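Robótica aplicada – Apuntes de la unidad 2
Recogida de demostraciones para aprendizaje por imitación
Profesora: Chrysanthi Stergiou

En la unidad anterior vimos qué hace una política entrenada por imitación. Ahora llega la parte que más me gusta del curso: conseguir los ejemplos. Todo lo que el modelo sepa hacer saldrá de las demostraciones que grabemos, y ahí es donde un grupo cuidadoso se nota muchísimo.

Vocabulario mínimo
Episodio: una ejecución completa de la tarea, de la postura inicial a la final.
Observación: las imágenes de las cámaras y la posición de las articulaciones en cada instante.
Acción: la orden enviada al brazo en ese mismo instante.

La tarea de prácticas usa dos vasos, uno azul y otro de madera, y un objeto rosa y delgado que hay que pasar de uno a otro. Parece poca cosa, ¡y da para medio cuatrimestre! El objeto es estrecho, se inclina dentro del vaso y obliga a cerrar la pinza en el sitio justo. Trabaja un solo brazo; el otro espera apartado, con la pinza abierta, y sus articulaciones se graban igual.
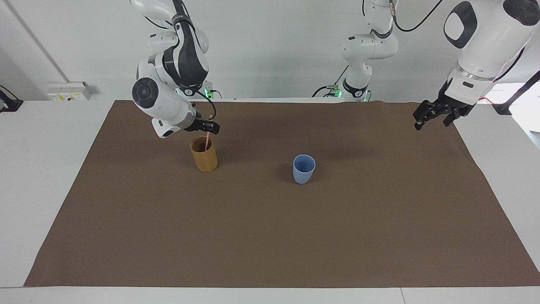 El objeto rosa sigue en el vaso de madera en las dos vistas.

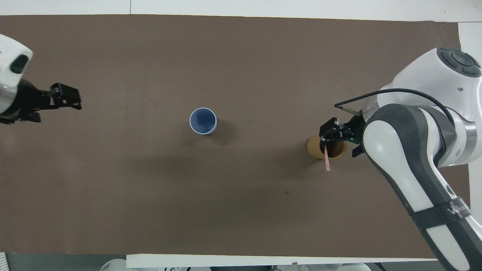

¿Hay que borrar los episodios en los que el operador falla y corrige?
Conviene conservarlos si la corrección es limpia y la tarea termina bien, con una etiqueta que los distinga. Enseñan al modelo a salir de posiciones que una ejecución perfecta nunca visita. Los que acaban con un vaso volcado se guardan aparte y no entran en el entrenamiento.

Variación entre episodios
Cambiad la posición de los vasos antes de cada grabación, también la distancia entre ellos. Cambiad la inclinación del objeto. La postura inicial de los brazos, en cambio, se mantiene fija durante toda la práctica. El conjunto Larkberg, que usaremos para comparar, tiene 618 episodios grabados por 11 operadores, y merece la pena abrir unos cuantos y fijarse en lo distintos que son los ritmos – hay quien va directo al borde del vaso y quien se para encima a pensar. Esas pausas también se aprenden, así que ensayad antes de grabar.

Para la próxima sesión
Leed el guion de Masdale, apartado de sincronización de cámaras. Traed por parejas una hoja con las posiciones de los vasos que pensáis cubrir y el criterio para dar un episodio por bueno. Las hojas se discuten en clase al empezar.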